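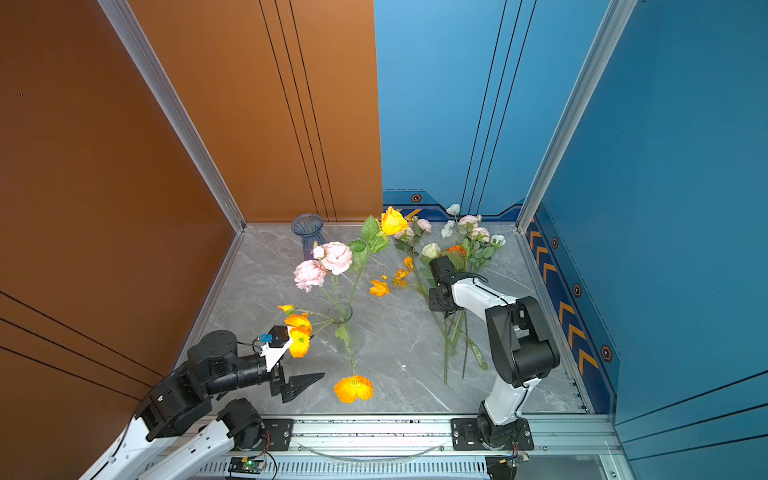

*Tiempo de lectura: 2 minutos*

27 de abril de 2022

# Sobre la conveniencia de decidir el color antes que los muebles

Quien suscribe ha dedicado buena parte del invierno a la reforma de una vivienda de planta única, heredada con sus virtudes y con todas sus humedades. Procede dejar constancia de algunas conclusiones relativas al color, materia que en los presupuestos suele ocupar una sola línea y que en la práctica condiciona casi todas las demás.

El naranja tostado y el azul mantienen una relación de contraste bien conocida. Colocados en paredes contiguas, se refuerzan mutuamente, y el encuentro entre ambos exige una línea de corte limpia. Un suelo gris de dibujo marmóreo, con veta clara, admite bien esa vecindad. En mi caso, el pavimento ya estaba puesto y no había intención alguna de levantarlo.

Solicité muestras a dos establecimientos, Grunow y Collado. El primero remitió una carta de 175 tonos, ordenada por familias y con la referencia al dorso. El segundo envió un catálogo más breve, de 14 colores, acompañado de una nota de Olaia Segura en la que se desaconsejaba juzgar ninguno de ellos bajo luz artificial. Seguí la recomendación. El tono que al mediodía parecía teja resultó, a última hora de la tarde, bastante más próximo al ladrillo mojado.

## Del zócalo

Merece apartado propio. Durante años defendí el zócalo blanco por costumbre y he debido rectificar. Un azul marino oscuro recoge la pared, disimula el roce de la escoba y permite que el suelo termine con cierta autoridad. La casa Stoline ofrece perfiles ya lacados; opté por pintar los existentes, previo lijado, con dos manos de esmalte satinado. El coste total de esta partida ascendió a 734 euros, incluida la reparación de un tramo del pasillo que no figuraba en el presupuesto inicial.

Respecto de las cenefas, mantengo la reserva. Un motivo en espiga o en ángulo funciona en tramos cortos; prolongado por toda una habitación, fatiga.

## Cuestiones pendientes

Queda por resolver el dormitorio interior, que recibe luz únicamente de un patio y en el que tres pruebas sucesivas han dado resultados insatisfactorios. Se estudia también la sustitución de las lámparas Tirov del comedor, cuya luz amarillea el azul de manera apreciable.

Los lectores que deseen la relación completa de referencias empleadas pueden solicitarla por los medios habituales de esta página. La entrega del pintor para el dormitorio está prevista para septiembre.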